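Why Does Stainless Steel Get Scratchy?

Hi, it's me again, your kitchen science friend! Last time we talked about why bread goes stale. Today I want to talk about metal, and especially the shiny kind that's probably sitting in your kitchen right now.

Have a look at a brand new spoon, if you've got one. You can see your face in it (upside down on one side, which still makes me giggle). Now find the oldest spoon in the drawer. It's still shiny, but tilt it under a lamp and you'll spot loads of skinny little lines going every which way. Those are scratches, and every one of them has a story we'll never know!

So what is stainless steel? It's mostly iron, mixed with a bit of carbon and a good helping of another metal called chromium. Iron by itself goes rusty when it gets wet. Chromium grabs oxygen out of the air and makes a super thin skin over the top, much too thin to see, and that skin keeps the rust away.

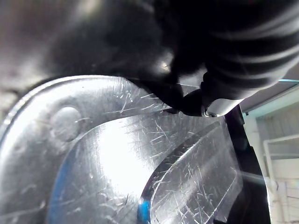
And guess what? If you scratch the steel, the skin grows back by itself. It's a bit like when you graze your knee, only heaps faster and with no bandage. The scratch stays, though. The skin is far too thin to fill it in, so the line is there for good unless somebody polishes it out.

What makes the scratches? Anything hard enough will do it. Sand and grit are the worst, and so are scratchy scouring pads. Forks and knives rattling around together leave marks too. My neighbour Torbjørn Kristiansen has a steel tray he's been using for 20 years, and it has so many tiny lines that it looks like a skating rink after a hockey game.

Here's the part I love. A smooth bit of metal bounces light away neatly, like a mirror. A scratch has little sloping sides, so it throws light off in other directions, and some of it lands right in your eye. Sparkle!

Try it yourself. You'll need 2 old metal spoons (ask a grown-up which ones) and a flashlight. Make the room a bit dark, put the spoons on a towel and shine the light from the side. Move it slowly. Do the lines change colour or brightness? Which spoon has more of them? Draw what you find, and keep the flashlight out of your eyes, please!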